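Visite de la jardinerie Sternport — compte rendu

La délégation a été reçue en septembre par M. Horațiu Iordache, responsable des cultures, dans les serres de production puis dans l'espace de vente consacré au jardin et à la maison.

La visite a débuté à 9 heures par la serre froide, où sont élevées 92 variétés de vivaces destinées à la culture en bac. Les plants y séjournent jusqu'à l'enracinement complet, puis rejoignent les tablettes extérieures. L'arrosage est assuré par récupération des eaux de toiture — la cuve, installée au printemps, alimente l'ensemble du site.

M. Iulian Cozma a ensuite présenté la gamme de poteries Finberg, garantie contre le gel, ainsi que les compositions d'hiver : bruyères, hellébores et graminées persistantes. Les participants ont relevé la clarté de l'étiquetage, qui indique l'exposition et le volume minimal du contenant.

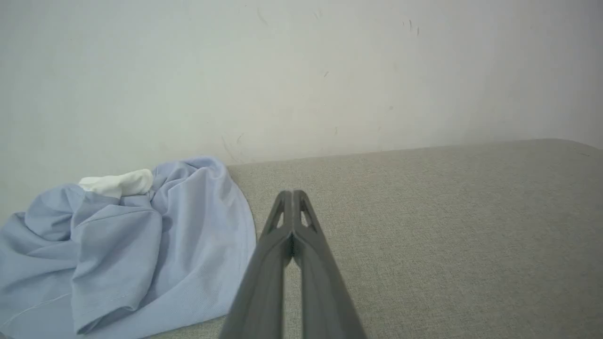 Les échanges ont porté enfin sur la reprise des pots usagés. Le dispositif, ouvert aux particuliers, accepte jusqu'à 40 contenants par passage. Une seconde visite, consacrée aux semis, est prévue à la pépinière Muriithi.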